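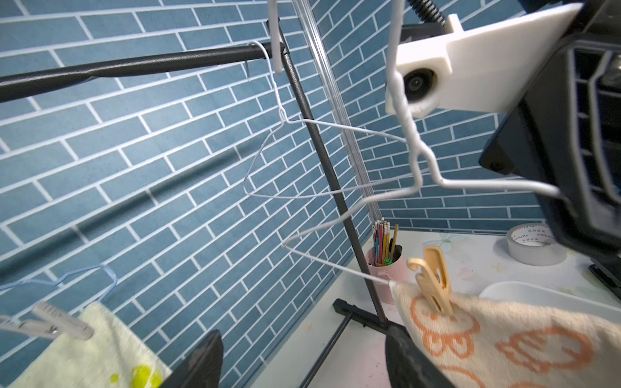 Hangers are where the cheap kits fall down, according to Pao-chu Hsu. Wire is thin, it bends, and it swings when you touch the thing next to it. She has run two generations of the Drurus wrist kit on laundry tasks and would not use the first again.

The second version, sold by Pillar for $981, is mostly a packaging change. The camera and finger mounts now share one bracket, so the distance between lens and fingertips stays fixed when the fingers are swapped. On the old kit that distance had to be measured again after each swap. Pillar supplies a calibration card and a short script, and on our bench the whole procedure took 2 passes before the error fell within the published limit.

## Grip

Each finger is narrow enough to enter the gap between two hangers on a loaded rail. Closing force is set in software in small steps. At the lowest settings a wire hanger slips and rotates around its own hook. At the highest, a light one can deform. The middle of the range held towels with clothespins attached and did not mark the wire.

The fingertip pads are the weak part. Ours glazed after 339 cycles and began to lose the hanger on the lift. Replacements are sold in pairs and fit with a single screw.

## View

A wrist camera sees the hook well on approach and poorly once the fingers have closed. Li-hua Liao, who tested the kit for Skesholm, added a fixed side camera and reports fewer missed hooks on the rail. The Kan software package accepts a second video stream without extra licensing, though the two clocks must be synced by hand.

## Cabling

The sleeve adds drag at full wrist rotation. Leave a generous loop above the bracket and check it at both rotation limits before running a program unattended. The connector is keyed but does not lock, and ours worked free once in over a month of daily use. Pillar says a locking version will ship in December, at the same price, and will fit existing brackets.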